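Filed under: Workshop Notes / Wood Care

Refinishing a honey-colored wooden bowl

The bowl is round, with thick walls and a slightly rolled rim.

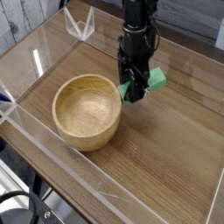
Checking the old surface

I bought it secondhand on a Saturday, so the previous finish was unknown. A drop of water on the inside soaked in within 5 minutes and left a dark spot, which told me whatever had been on there was mostly gone. If the drop beads, the old coat is still working and sanding can wait.

The interior is shallow and evenly carved, with grain lines circling in toward the center. That shape is easy to sand by hand. A flat block will bridge the curve and cut two tracks, so I folded the paper in thirds and used my fingers behind it.

Grits

I started at 180, went to 240, and stopped at 420 (the sheets came in a mixed pack from Devar). Juraj Procházka goes up to 4000 on his bowls and gets a shine I don't want on something that holds bread. Past a certain point the oil also takes longer to soak in, at least on the pieces I have tried.

Between 240 and 420 I wiped the whole bowl with a damp cloth and left it overnight. The loose fibers stand up and the last grit takes them off. Skip this and the first wash will do it for you.

Oil

Three coats of food-grade mineral oil, applied with a cotton rag. First coat heavy, wiped off after an hour. Second and third thin, a day apart. The end grain drank most of the first coat and needed a second pass before the rest of the wall did.

Wax is optional. I melted one part beeswax into four parts mineral oil, let it set, and rubbed a small amount over the rim and the outside. Buff after 20 minutes. The inside got oil only.

Upkeep

Hand wash, lukewarm water, towel dry, then stand it on its side until the foot is dry too. No soaking. I re-oil when the color goes flat, last time in January.

Witold Cieślak asked whether walnut oil would do. It cures, mineral oil doesn't, and it is a tree nut product, so check who eats from the bowl first.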